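Rutdale lab teaches kitchen robots by remote control

January 17, 2018

A small team in Rutdale has started teaching household chores to a robot by doing the chores themselves, one careful hand movement at a time, and the early results have people in the building pretty excited.

The project, called Farkulero, puts a person in a headset with a controller in each hand. They steer a robot through a simulated kitchen, opening cabinets, turning knobs and pressing buttons, while the software records every move. Those recordings then become the lessons the robot learns from.

"You feel clumsy for the first 5 minutes, and then suddenly you're just cooking," said Min-kyu Do, who leads the work at Gridevier. "I caught myself reaching for a real oven door the other day!"

The team has built 17 kitchens so far, all of them on the computer, and 26 people have taken turns at the controls. Many had never driven a robot before. Sessions run nearly an hour, with plenty of breaks for tired arms (and for coffee).

Appliances are the current focus. A microwave keypad asks for small, exact moves, and a cabinet pull has to be gripped and drawn back along the right path. Drivers are told to go at their own pace and to keep going after a miss, so that the recordings include recoveries along with clean runs.
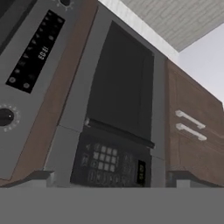
Do would like drivers to swap kitchens more often, too. Someone who has spent a whole session in one layout starts to move on autopilot, he said, and a fresh room brings out different ways of reaching for the same handle.

The next step is Cha, the group's real two-armed robot, which will try 4 of the chores in a test kitchen on the ground floor in April. Drivers will be able to take over by remote control if it gets stuck, and those rescues will go into the training set as well.

Gridevier is taking names for new drivers at its front desk in Rutdale. Gaming experience is welcome but not required.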